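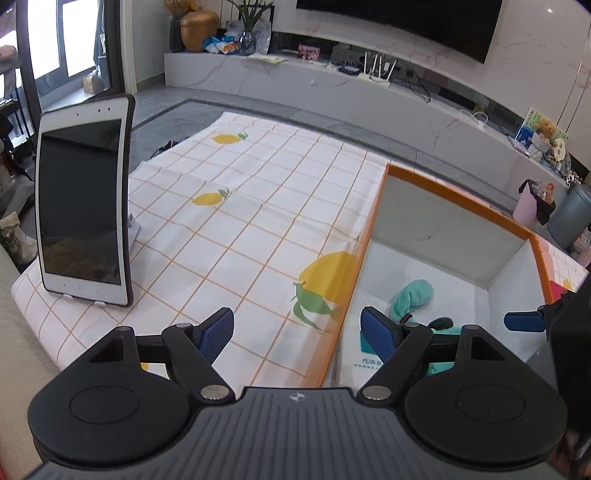

*Lemon-print cloth, open box: packing at home in Drilosthorpe.*

**Funix opens its spring packing drive in Drilosthorpe**

DRILOSTHORPE, March -- We're back, and we want the cloth you never use! I run the Funix swap shelf, and last spring you lovely people sent us 3,519 pieces (my hallway has only just recovered). Boxes go out again this month, 2 to a household, and Lehner is driving them over to Gulbridge for sorting.

Packing is easy. Clear a table, throw a cloth over it and stand the box open beside you. Soft things can go in crumpled if you like, but folding gets you a lot more room -- I was a crumpler for years and I've changed my ways.

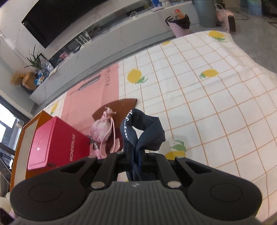

Dark colors, printed lettering, odd sizes, we'll take all of it. Please keep cables out of the finished box, though, and leave the lid untaped so we can peek inside.

We have 54 drop-off spots this year and room for 2,000 boxes. Doors open at 9 a.m. Come say hi!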